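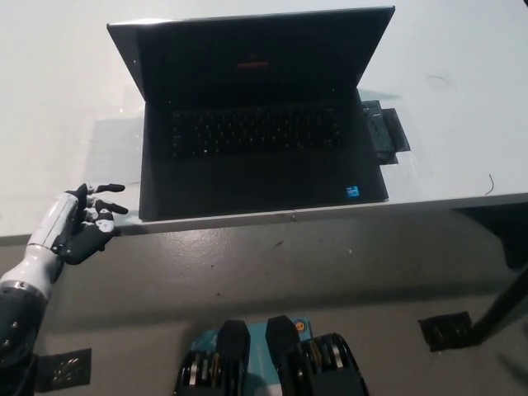 Can a robot clear up a desk and put the laptop away yet, or am I dreaming?

Sort of, if you're patient and the desk is always laid out the same way. Put things in new spots and it gets slow.

Home > Help > Gadgets > Robots & Chores > Newest

Posted by Pedgate, 30th May
I run a small repair counter and every evening I have to close up the laptops, wipe the tables and put the chargers back in their bins. It's dull and I'd love to hand it off! Is there anything I can buy that does this, or should I check back in a few years? I could spend 1,500 on it, tops.

Kustavia
I'd hold off. For that money you can get a decent robot vacuum and mop for the floor (mine has been great, apart from the time it ate a shoelace) but nothing with hands that I'd trust near a customer's computer. Closing a lid sounds easy until you think about how hard to push. And cables are the worst, they never lie the same way twice. I watched a demo where one charger took 11 minutes to coil, and then it dropped it.

Oddsson
no. get a teenager

Arneck
Depends what you count as a chore. We have a fixed arm at work that moves trays from one rack to another and it's been fine for 2 years, but the trays are all identical. Your tables sound like a different mess every night. I'd label the bins and do the wiping last, it cut my own closing time a lot.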